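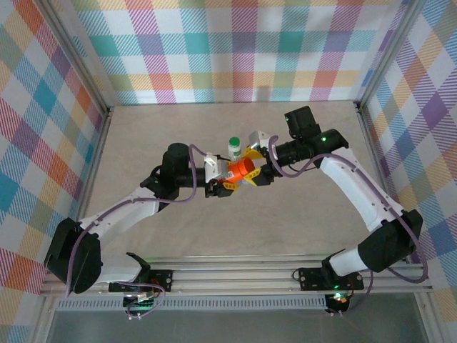

Savita Chaturvedi objected, on reading an early draft of this section, that we were treating pattern as if it were noise, when most people choose the pattern in their kitchens and are fond of it. She was right, and her comment changed how we wrote up the results. A plaid wall is part of how a work area looks and feels to the person using it, and we wanted to know what it does to the small containers that stand in front of it.

4.2 Small containers against a patterned wall

Figure 5 shows the kind of pairing we came to like best: a pale, faintly mottled surface below, a busy plaid above. The orange cylinder picks up one of the colors in the stripes and still reads clearly as an object. The small white bottle is a harder case. Its body shares the white ground of the plaid, so the green cap has a lot of work to do.

Figure 5. Orange cylinder and small white bottle with green cap; beige surface, multicolored plaid walls.

Participants in the Drusholm sessions sat facing the wall and were asked to name each container as soon as they found it. We collected 527 usable responses. White bottles with colored caps were often named by the cap alone ("the green one"), a habit we had not planned for and found delightful. Plain white bottles were found more slowly against the plaid than against the gray wall, and several people reached toward them with an open hand before settling on a grip. Orange containers showed no such delay – even when the nearest stripe was orange too.

We think the surface deserves much of the credit. A container standing on plain beige has a clean lower edge, and that edge seems to be enough to start from. When we covered the surface with the same plaid as the walls, the advantage for orange shrank in every session.

Hemant Srivastava repeated the naming task at Wirum with 6 new containers and a narrower stripe. His results follow ours closely, apart from the purple lids, which people there found very quickly. We have no good explanation for this yet, and we would love to see it tested with a wider range of lids. Response times for both sites are given by cap color in the next section.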